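Stations > Community Radio > News

Villum Radio has finished its March pledge drive, and the station can stop apologizing between songs. The drive brought in 585 pledges, 67 of them from people who had never given before.
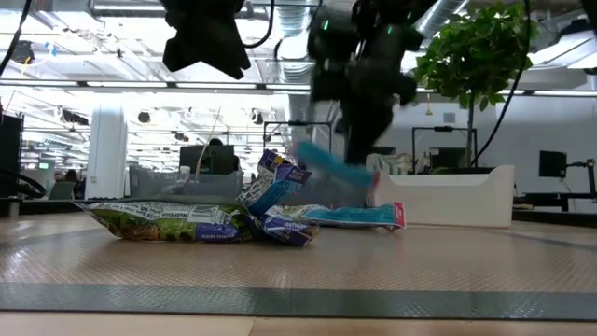 Morning host Hatice Yalçınkaya had promised to play polka until the phones rang. They rang at 6:10 a.m., many of them to complain about the polka — a fair number of those callers also gave. 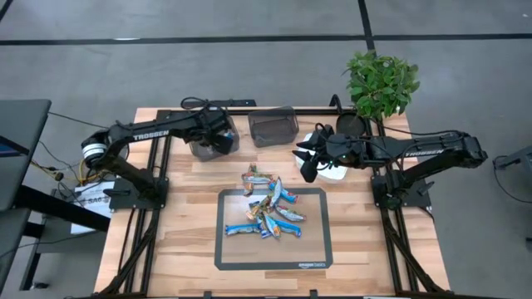 The money goes toward the transmitter on Velach Hill, now 57 years old and moody in damp weather.
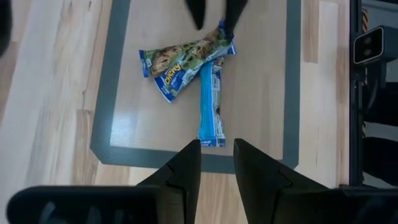 "It's older than I am, and it gets more visitors," said station manager Jaime Marinho.

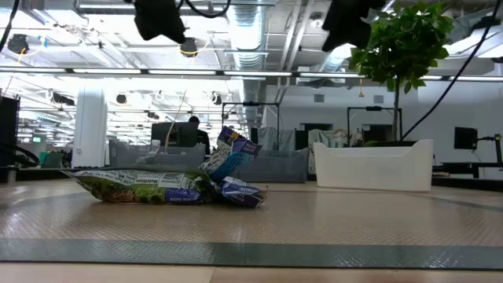

Thank-you mugs go out next month. Roughly 1,000 were ordered, so donors may want to clear a shelf.

Filed under: Station Notes, Fundraising

Recent items
Kouris Choir Hour moves to 7 p.m.
Lulard signal back after ice storm
Polka: your letters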